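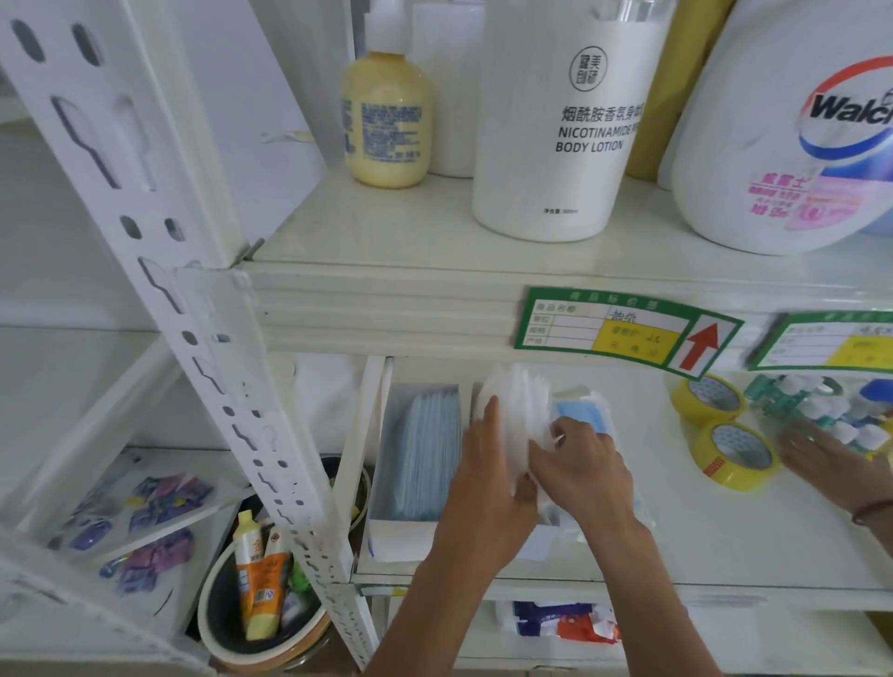 How to keep small things in order on store shelves?

Postik
July 24, 2025
I help in a small shop with personal care things. The body lotion and the big jugs are easy, they stand by themselves. My problem is the lower shelf - face masks, small bottles, sachets. After one busy day all is mixed and I need 60 minutes to sort it again. What do you use?

Grikier
Low boxes without lid. Masks go upright in the box, like cards, so people take one and the others do not fall. Sachets I keep in their own compartment. For tubes a round bucket is good enough, but put only one kind in it.

Salano
just buy dividers

Caldeira
I agree with the boxes. Please check also your price tags, every tag must be under its own product, or the customers put things back in the wrong place. And keep packing tape away from the goods. I had 2 rolls between the bottles since March and people asked me the price of them.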